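Sun 5 July

Workshop notebook, Wukgate – dyeing bench

Back in after a fortnight away, and I'm pleased to say the madder vat survived me. I had half expected to lift the lid and find something furry looking back, but it smelt as it always does (wet hay, a bit of old tea) and the pH strip came up much the same as it did in June. So I have carried on with the wool trials where we left them, and I'm writing it all down properly this time, having spent most of this morning trying to read my own handwriting on the back of an envelope.

The question is still the one we keep coming round to over tea: why does the Liem fleece take madder so much browner than the Arnusora does, when they go through the same mordant, in the same pot, on the same day? I was convinced it was the water. I now think I was wrong about the water, and I owe an apology to whoever it was that said so at the time and got a long speech from me about limescale.

Today's batch: 436 g of scoured yarn altogether, about half and half between the two fleeces, wound into small skeins and tied loosely with cotton in figure-of-eights. Alum at the usual rate with a little cream of tartar, brought up slowly over the morning and left to cool in the pot. I did not rush the cooling. I know I always rush the cooling. I put the radio on and sorted the button drawer instead, and it was a very happy hour.

Madder next. I used the chopped root from the big paper sack, not the powder, soaked since last night in rainwater from the butt. The first soak came off yellowy and rather thin and I poured it away, which always feels like throwing out good soup. The second was much redder. Both sets of skeins went in together once it was warm to the hand, and I kept it well under a simmer the whole way, checking with the long thermometer every time I passed. The short one reads high, by the way. Please don't use it for anything but jam. 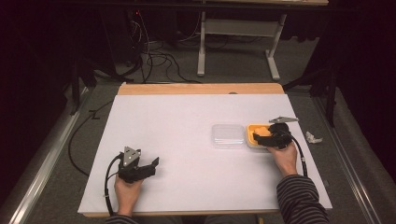 Lifting the skeins is where I want us all to be doing the same thing, as I suspect half our odd results come from it. We have each been squeezing them out in our own fashion, and a skein that has been wrung hard dries paler at the folds, so when you come to compare it with last month's you are really comparing wrists. What I did today was let each one hang over the pot until it stopped running, then lay it flat without pressing. For the little sample tufts, the ones too small to tie, I'd like to go over to a shallow tray for each fleece, something small with a pale edge like the yellow-orange one with the white rim, so that a tuft can sit by itself and not felt itself to its neighbours. A clear plastic container with a lid, again like the one on the white board, would do nicely for keeping the finished tufts clean once they are bone dry, and you could look through the side without having everybody's fingers in the wool.

Results, so far as one can call them that while everything is still damp. The Arnusora is a lovely soft brick, a shade deeper than I hoped for. The Liem is browner again, even in rainwater, so there goes my limescale. My new idea is that it's grease. The Liem always feels a touch waxy after scouring, and I have been telling myself that was just the character of the fleece. I weighed out a spare 117 g of it this afternoon and put it through a second hot scour with plenty of soap, and the water came off distinctly cloudy – I was delighted, and then slightly ashamed, as we've been dyeing it like that all spring.

It will want mordanting on its own and then a pot of fresh madder, so that we aren't blaming a tired vat for what the wool is doing. I'd also like to try a pinch of chalk in one jar and none in another. If anyone fancies taking that on before I'm next in, the jars are washed and upside down on the windowsill.

Other bits. The Elel skeins on the top rail are finished and can be labelled, but do leave the labels off the two at the end, which I'm keeping for an iron dip. We are down to the last 3 bags of alum. The tap over the deep sink drips again if you turn it off gently, so turn it off rudely.

Skeins are drying on the rack by the back door, Arnusora to the left, Liem to the right. Please don't move them into the sun, however nice it looks out there.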